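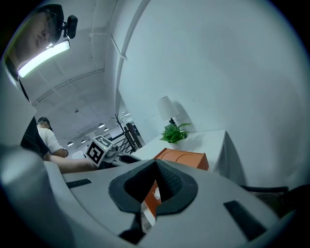
The Folding Lessons
By Tassanee Yimyam

Nicanor Nava has folded the same dish towel 18 times since breakfast and would like it known that he was a pretty good high school wrestler. "I peaked early," he says, and squeezes the grippers shut again.

Nava teaches robots for a living. The company is called Wulamance, it rents a floor in Ladarville, and its teaching method would be familiar to anyone who has ever helped a toddler with a zipper. You hold a pair of plastic claws. You do the chore. The claws remember where they went and what they saw, and later a machine with arms of its own tries to do the same.

The machine is named Marchuk. It was named by Iraís Xolalpa, who runs the training side and won't say after whom. Marchuk needs about 1,000 good tries at a chore before it stops embarrassing itself, and Xolalpa decides which tries are good. She throws out any in which the teacher hurries, hesitates, or shows off.

"Uriel shows off," she says.

Uriel Becerra, at the next table, doesn't look up. He came from remote control, where you sit in a chair with two joysticks and drive the robot's arms from across the building. He misses the chair. He managed 100 towels a day in it, he tells me, and his feet never hurt. Xolalpa tells me that a good number of those towels ended up on the floor.

I asked for a turn. The grippers are lighter than they look and make you stupid at once. I have folded towels since childhood, and I couldn't find a corner. Nava watched with the patience of a man paid by the hour.

"Slower," he said. "Pretend it's asleep."

My fourth towel came out as a sort of trapezoid. Xolalpa looked it over, then deleted it. Marchuk starts on pillowcases in September.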